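July, relief supply notes, Stilwood depot

Flood water on the Dostard side went down during the night. The shelter has 2106 blankets on the list, but we gave out 2930 since the storm, so the list is wrong and I must correct it before the next truck.

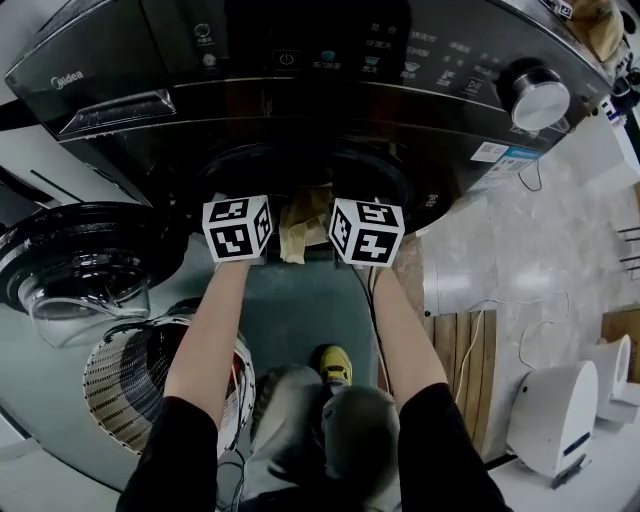
Midea washer, beige cloth at the door.

Breathnach road is still closed by mud. Trucks must go by Stuller, and this takes more than 8 hours with loading. I asked for two drivers in each truck.

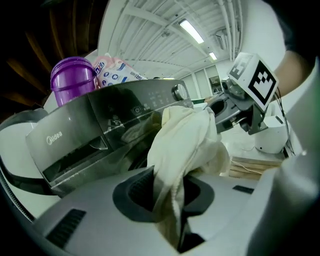 Water tablets: 3136 in the store, all boxes dry. Pump number two makes again the same noise. I changed the filter at 4 pm and it did not help. To check tomorrow: the hose joint, and if Stuller has a spare one.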